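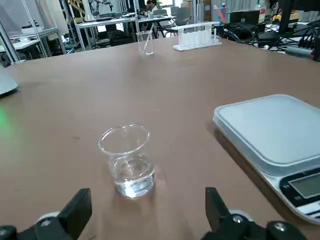
A small beaker with some water in it, and a kitchen scale on the right.

How much does water weigh?

Water has no color and almost no smell, and we can see through it. So it is easy to think that it weighs nothing. But carry a full bucket up the stairs and your arm will tell you a different story!

To measure water, we can ask two questions. The first question is: how much space does it take? We call this the volume, and we can say it in milliliters. The second question is: how heavy is it? We call this the mass, and we can say it in grams.

With water these two numbers are friends. One milliliter of water has a mass of very nearly one gram. So 10 milliliters is 10 grams, and 500 milliliters is 500 grams. A full liter is 1000 milliliters, and it is 1000 grams, or one kilogram. With oil or honey it does not work like this. Oil is lighter than water and honey is heavier, for the same volume.

What is a beaker?

A beaker is a cup for science. It is often made of glass, so you can see what happens inside. Look at the top of the small one in the picture. The rim opens to the outside, and this helps when you pour. The taller beaker behind it has a thin glass rod in it. Such a rod is for stirring, like a spoon for tea, but without the spoon part.

Try it at home

You need a kitchen scale, a cup and some water. Ask an adult before you take the scale.

Put the empty cup on the scale and write down the number. Pour in water until the cup is half full. Write down the new number. Now take the first number away from the second one – the answer is the mass of the water alone.

Many scales have a button called "tare". If you press it when the empty cup is on the scale, the display goes back to zero and you do not need to subtract.

A question from Sofia Falcão's class: if a jug holds 563 milliliters of water, how many grams of water is this? You can answer it without any scale.

Words to remember: volume, mass, beaker, tare.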